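Ludero Gripper Stall: Frequently Asked Questions

So many of you wrote in after the fault on our sorting arm that we've put the questions in one place. Thank you! We love getting these, even the grumpy ones. If yours is missing, send it to the Gurdale workshop address and we'll add it.

What went wrong, in short?

The gripper reported "open" while its fingers were still closed. The arm believed the report and carried on with its routine: down to the part, up again with nothing in hand, over to the tray, release, repeat. It ran that way through 400 cycles before the count check stopped it.

Was anyone hurt?

No. The arm was inside its guarded area and the guard was shut. We still logged it as a safety matter, and we'd urge you to do the same. A gripper that lies about its position is a pinch hazard for the next person who reaches in to clear it.

Which machines does this apply to?

Any Ludero arm carrying the two-finger gripper with the Macaraeg drive and controller software older than release 6. The suction head is not affected. If you aren't sure what you have, the release number shows on the start screen of the pendant, in the bottom line. 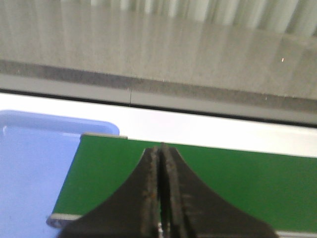

By Amrit Tremblay, Gurdale workshop
Last revised September 2020

What does a stalled gripper look like from the wrist camera?

A lot like a healthy one that happens to be closed, and this is why it got past us for so long. The two fingers sit pressed together with a thin gap between them, over the green board, and a single still can't tell you whether they were told to be there. You have to compare the view with the commanded position. Put the two side by side on the pendant (Diagnostics, then Hand, then Live) and a mismatch jumps out at you.

Are the brown marks on the inside of the fingers the cause?

Great question, and the one we get most! The speckled, rusty-looking patches run along the inner faces, and it's natural to suspect them. They were our first suspect too. We cleaned a pair of fingers back to bare surface, refitted them, and got the same stall on the same afternoon. Marks on the gripping faces may affect how well a part is held, so it's still worth wiping them down, but they have nothing to do with the false "open" signal.

Then what is the cause?

A small coupling inside the drive. It can slip on its shaft when the fingers close hard on nothing at all. The motor turns, the encoder counts the turns, and the fingers stay where they are — so the controller gets a perfectly tidy set of numbers about a movement that never took place. I find this a lovely fault, as faults go. Every sensor was working.

How did you find it?

By ear, in the end. We had spent days on the wiring. Then we ran the arm slowly with the shop compressor switched off and heard a faint tick on each opening stroke. With the cover off we drew a pencil line across the coupling and the shaft, and after one stroke the two halves of the line no longer met.

My gripper is closed and won't open. What should I do right now?

Press the stop and leave it pressed.
Isolate the power at the cabinet and hang your tag.
Wait 3 minutes for the drive to discharge.
Support the fingers, then turn the manual release counterclockwise until they part.
Check the coupling before you power up again.

Please don't pry the fingers apart with a screwdriver. We've seen it done. It bends the linkage, and then you have two faults.

Can I keep running until the new part arrives?

Only if you limit the closing force to the "light" setting and never command a full close with no part present. Keep the guard shut. If you see even one mismatch on the Live page, stop and leave the machine off.

What does the fix involve?

A clamped coupling in place of the old set-screw one, and a software change that checks finger position on every opening stroke. Celtgate makes the new coupling for us. We put one through 2,805 hard closes on the bench with the pencil line intact, and I'll admit there was some cheering.

How do I get one?

Send us the serial number from the plate on the drive housing. Couplings go out in the order we hear from you, and the next batch is due in October. There's no charge, including for arms bought secondhand.

Do I need to re-teach my positions afterward?

Just the finger zero. Your pick points, tray points and board height are stored with the arm and won't change. Run the zero routine with nothing between the fingers, and let it finish even though it looks stuck for a moment near the end.

Should I send the old coupling back?

Yes please! Tag it with the serial number and a rough idea of its running hours. We're measuring the wear on every one we get, and the badly chewed ones are especially welcome.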